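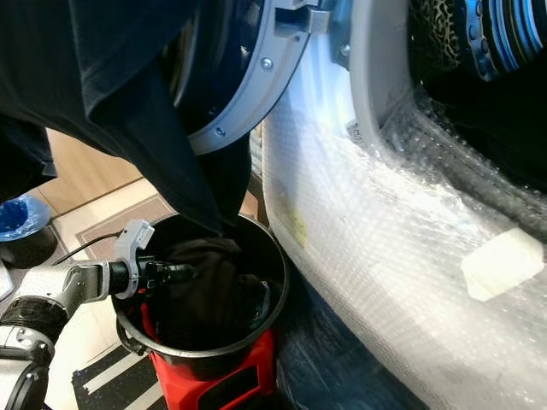 Figure 3. Dark garment, bucket and open front-loading washing machine.

4.2 Contribution encoding for regional stations

The second group of measurements concerns the contribution link, meaning the path between a regional station and the national playout center. Distribution to viewers is treated in Section 5. The stations at Starklow and Grundirlow were chosen for their different network conditions. Starklow has a dedicated fiber connection with a fixed route. Grundirlow shares a metro ring with other tenants, and its traffic may be rerouted by the carrier without notice.

Both stations used the same Wako encoder with identical firmware. Video was encoded in HEVC at 4:2:2 chroma sampling and 10-bit depth, wrapped in an MPEG transport stream, and sent over RTP with row and column forward error correction. The receiver at the playout center was a Fornow decoder with a configurable input buffer. Audio was passed through uncompressed and is not considered further.

The test set consisted of 392 clips of equal duration. Studio material, field reports and sports made up most of the set. Clips were played out in a fixed random order, and the order was the same at both stations.

Three buffer settings were compared at the receiver: short, medium and long. For each setting we logged uncorrected packet loss, decoder resynchronization events and end-to-end delay. Delay was measured with a timecode pattern inserted ahead of the encoder and read back after the decoder. Clocks at all sites were locked to PTP, with GPS as the reference.

At Starklow the buffer setting had no measurable effect on loss. Uncorrected packets were rare under all three settings, and no resynchronization was logged. The short buffer is therefore sufficient on this link, and a longer one only adds delay to live two-way interviews.

Results at Grundirlow were less uniform. With the short buffer, the decoder logged over 2057 uncorrected packets during the full run. Most of them fell in eight bursts, and each burst coincided with a route change reported by the carrier. Error correction did not recover these bursts, as their length exceeded the column depth of the matrix. The medium buffer removed the late arrivals but left true losses in place. The long buffer gave no further gain over the medium one.

A deeper correction matrix was tried at Grundirlow in December. It recovered the shorter bursts at the cost of added overhead and delay. Operators at the station judged the delay acceptable for recorded inserts and too high for live use (B.-M. Lie, personal communication). Dual-path transmission with seamless switching was not available at either site during the trial. It would be expected to handle route changes without a deeper matrix, provided that the two paths do not share the same ring segment.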